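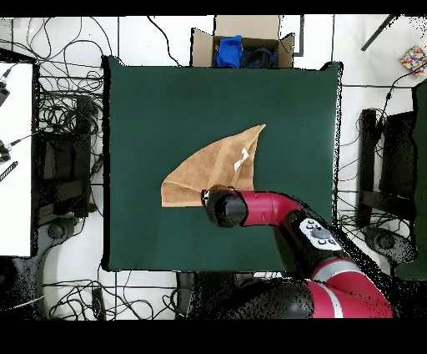 Laundry contractor Sindadico has moved part of its towel folding to robot arms at its Wollutstead plant, the company said on June 2, 2021. The arms take single terry towels one at a time on a floor mat. Sheets and garments stay with the hand-folding line.

Seven folders have been retrained as cell attendants. An attendant lays out each towel, checks the finished fold and clears faults from a panel. Shift length is unchanged, but attendants now rotate posts every 30 minutes.

"The wrist work is down. The standing is the same," said Wulan Lau, a folder for six years. She wants stools at the cells - a request now with management.
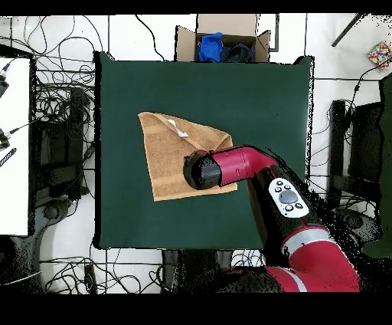 Output and next steps

One cell folded 605 towels over 36 hours of trial running. Plant engineer Amirul Liem said hand folding is still faster. A second site, Lerkby, is due to start in September.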